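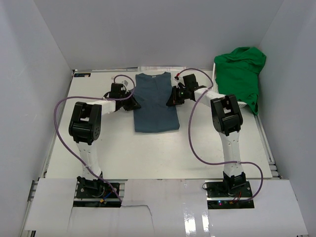 Posted by Dorothy Hulme, Urnutbridge Housing Trust | 2022-09-03 | Ticket 1047 | Drurnix waitlist module | Status: closed

Problem
Applicants for the Tilahun Court rentals showing as over income when they aren't. Started after the update. Iltthorpe list looks fine, same settings as far as I can tell. Need this sorted before letters go out, please.

What I see
Open applicant record, income tab, everything adds up right. Go to the eligibility screen and the same household is flagged red, "exceeds limit." Limit for Tilahun is 80 percent of area median. The family I tested with is well under that. Checked it on paper, twice.

Tried so far
Logged out and back in. No change.
Different browser. No change.
Re-saved the income tab. Flag goes away, then comes back when the list is re-sorted.
Ran the eligibility report by itself — same wrong answer, so not just the screen.
Did NOT touch the limits table, didn't want to make it worse.

Reply from Drurnix support
Thanks Dorothy. Can you tell us the household size on one of the flagged records, and whether the household has a child listed as part time? Also please send the limits table for both properties. A screenshot of each is fine.

Dorothy
Household of 3 on the one I tested. Yes, one child, half the week with the other parent. Hadn't thought of that. Went back through the red ones and they all have a part-time child. Iltthorpe is the senior building so of course no kids on that list, which would be why it looks fine. Tables attached, they match.

Drurnix support
That helps. The update added a custody field to the household tab. When it's blank, a part-time child is left out of the count, so your household of 3 is being compared to the limit for 2. Older records all came over blank. You can fix one by hand: household tab, open the child, set custody to "counts as member," save, then re-run eligibility. Please try that on one record before doing any others.

Dorothy
Tried it on the test family. Flag gone, re-sorted the list, stayed gone. Good. But I'm not doing these one at a time, and our policy has always been that a shared-custody child counts. Can the blank ones be set in bulk? Also do we lose anyones place in line? Application dates can't move.

Drurnix support
Yes, admin menu, property defaults, "blank custody counts as member." Turn it on for Tilahun only. Application dates are not changed by a re-run, only the eligibility flag.

Dorothy
Done. Re-ran the whole list. Red flags cleared on the shared custody households, one still red but that one realy is over, checked the pay stubs. Dates same as my printout from before. Letters can go.

Two leftovers, neither urgent:
— the new field wasn't in the release notes, or I missed it. Pls add.
— denial letter template still pulls the old household size untill you open and save the record. Found it on the test family. Opening a separate ticket for that.

OK to close this one.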